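Skellholm World Affairs Circle
Minutes of the February meeting

Held in the upper room of the Nivard reading house, beginning at 6 in the evening.
In the chair: Margareta Zamfir
Minutes taken by: P. Lazăr
Apologies were received from two members, who are both travelling.

1. Minutes of the previous meeting
The minutes were read and accepted with one correction. In item four the word "treaty" must be replaced by "agreement", as the text on river shipping was not yet signed when we discussed it.

2. Letter from the town library
The library asks if the Circle wants to continue its shelf of foreign newspapers. At present we pay for three weekly papers and the library gives the place. The members wish to continue. It was remarked that the papers often arrive late, and that the older numbers are not removed. The secretary will write an answer and ask who has the key to the lower cupboard.
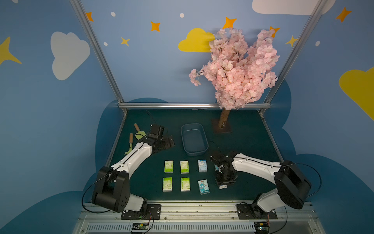

3. Talk: grain prices and the small importing countries
The chair gave the first talk of the evening and spoke for forty minutes. She explained how a country which buys most of its bread grain from one neighbour can be put under pressure without any open quarrel — it is enough that the ships are inspected slowly. She said that governments like to paint a friendly sky around a hard negotiation. Some members found the comparison a little far, but it helped the discussion to begin. One member asked if long contracts are a protection. The chair answered that they protect the price but not always the delivery, and that both must be studied. Another member wished to hear more about storage, and this is noted for a later evening.

4. Talk: elections and observers
The second talk was about election observers and what they can do in a short visit. The speaker has served as an observer on two occasions and described the daily work: the early opening of the polling stations, the forms, the long waiting at night for the count. In his opinion the reports are written with too much politeness, and the reader must learn to understand what the soft words mean.

There was a long exchange about this. Several members said that a polite report is still better than no report, for it remains in the archive and can be quoted later.

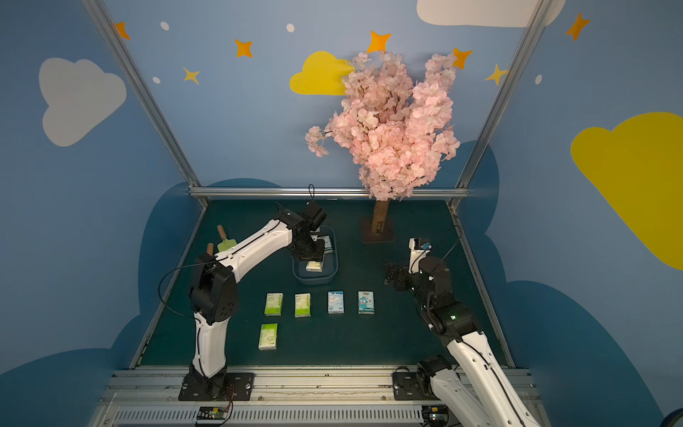 The speaker agreed in part, but he reminded us that an archive is useful only if somebody opens it. He had himself asked for an older report and waited five weeks for the copy. The chair thanked him and closed the item, as the time was already advanced.

5. The bulletin
The editor reported that the next number of our bulletin, "Clellosura", is nearly complete. It will contain the summary of the autumn talks, a review of two books on the year 1936 and the foreign press of that time, and a letter from a reader on the naming of disputed islands. The review is too long and will be shortened by its author. It was decided to keep the present paper and the present size of letters, which our older readers find comfortable.
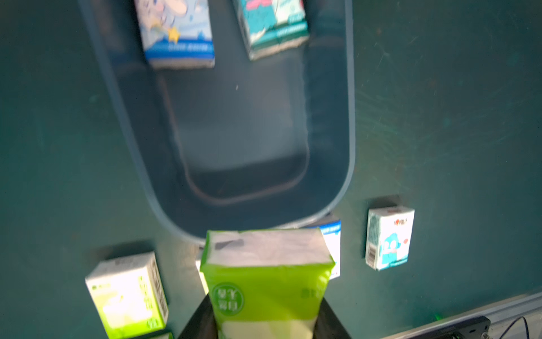 Two small tissue packs in the grey tray.

6. Money
The Circle has 1168 in the account after the hire of the room was paid. The annual contribution stays the same. A member proposed to pay the travel of guest speakers from now on. This was supported in general, but the meeting wants first to see a written rule, with an upper limit. The chair will prepare it.

7. Subjects for the coming evenings
The following subjects were proposed:
Water agreements between upstream and downstream countries
The work of foreign correspondents with small budgets
Storage of grain (see item 3)
Border crossings and seasonal workers
The first subject was chosen for the next meeting. Members who have maps of the rivers in question are asked to bring them — also old maps are welcome.

8. Other matters
The heating in the upper room was again discussed. The secretary has spoken with the house and it will be started one hour earlier on our evenings.
It was asked that speakers give their list of sources on one sheet, so that it can be copied before the talk and not after.

The meeting was closed at 9.20 in the evening.

Signed: P. Lazăr, secretary
Seen by the chair: M. Zamfir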